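**Media release**
2022-03-10

# Cutbridge opens bin-picking cell to visitors ahead of July trial

Cutbridge will open its robotics workshop at Tamcombe to visitors for two afternoons this month, with continuous demonstrations of an arm picking mixed household goods from a metal bin. Registration is free and is now open to manufacturers, parcel operators, TAFE and university students, and members of the public aged 15 and over.

The demonstrations cover unsorted picking, in which the items differ in shape, stiffness and surface finish and are not presented to the robot in any fixed order. Visitors will see the control software, named Ocampo, select a grasp, move the arm to the item and log the result. Grasp candidates and their scores will be shown on a monitor beside the cell.

Operators will run each session in two parts. The first uses a standard item set, so that visitors can compare one run with the next. The second uses items brought by visitors, subject to a check at the door. Glass, liquids, aerosols and anything with an exposed blade will not be accepted.

Ocampo has been under development at Tamcombe in partnership with Jurkby, which supplies the motion planning module. The current release was tested over 1000 logged picks before the open afternoons were scheduled. Failed grasps are kept in the log alongside successful ones and are used to adjust the scoring of later attempts. A printed summary of the test method will be available on the day.

Soft and reflective items remain the main area of work. Crinkled packaging returns uneven depth readings, and small flexible objects can shift when a neighbouring item is moved.

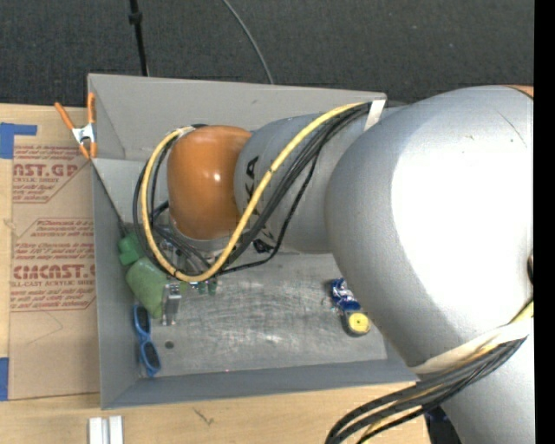
Placement near the bin walls is also under review. Items resting against a side leave less clearance for the gripper, and the planner must account for the body of the arm as well as the fingertips. Cable routing limits wrist rotation in some approaches – a constraint now entered in the planner as a joint limit.

The July trial will run at Jurkby's own site and will use the same item set. Results will be published in full.

Places are limited to 69 per afternoon. Enclosed footwear is required on the workshop floor, and safety glasses will be provided. The viewing area is wheelchair accessible. Bookings can be made through the Cutbridge front desk – media representatives should state their organisation and any filming requirements when booking.

**Ends**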